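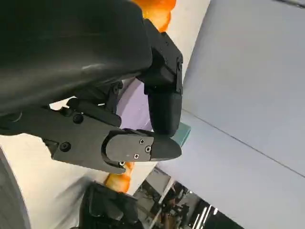

Re: Skorville to Stondstead without a car, is it doable?

From: Ailsa Gunn
To: slow-travel list
October 2023

Trinidad Retamal wrote:

> Maximiliano and I have 6 nights and want to get from Skorville
> over to Stondstead by bus. Everyone at home says rent a car. He
> won't drive on the left and I don't want to. Is the bus really so
> bad? Also do we stop in Ondton or go straight through? One blog
> says skip it, another says stay a week.

Trinidad, quick answer as I'm packing. Yes, doable. Did it in August with Hortensia Cáceres, who some of you will remember from the ferry thread.

The bus is the 192. Leaves from behind the old station in Skorville, NOT the new one, the signs are no help at all. Buy the ticket on board, cash, small bills. Driver would not break a large one for the guy ahead of us and he had to get off and find a bakery.

Sit on the left going out. The right side is rock wall for the first 40 miles and you will be annoyed. After the pass it evens out.

Toilets: one stop, halfway, ten minutes. They mean ten minutes.

Ondton. I'd stay two nights. The blog that says skip it must of come on market day when the whole place is parking lot. We stayed at a guesthouse called Urbonaitė, up the steps past the church. Lots of steps. If either of you has bad knees ask for the lower house. Room was 80 a night with breakfast, shared bath, very clean, thin walls. Heard a whole family argument through ours, quite a good one.

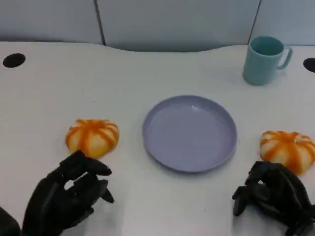
Breakfast goes till ten but the good bread is gone by eight, so get down early or make do with crackers. The walk to the lake starts right at the back gate. Easy going until the second bridge, then muddy, then you climb. We turned round at the top hut, Hortensia wanted to go on and I didnt.

Ondton to Stondstead is the same bus, but the afternoon one only runs when school is in. Check that. We didn't, and ended up sharing a taxi with two hikers.

In Stondstead I can't help much, we only had one night. Buppha Khunthong was there longer, Buppha are you still reading this list? She had a place near the harbor she liked.

Bring a rain jacket even if it looks fine. Don't rent the car.

Back on email after the weekend,
Ailsa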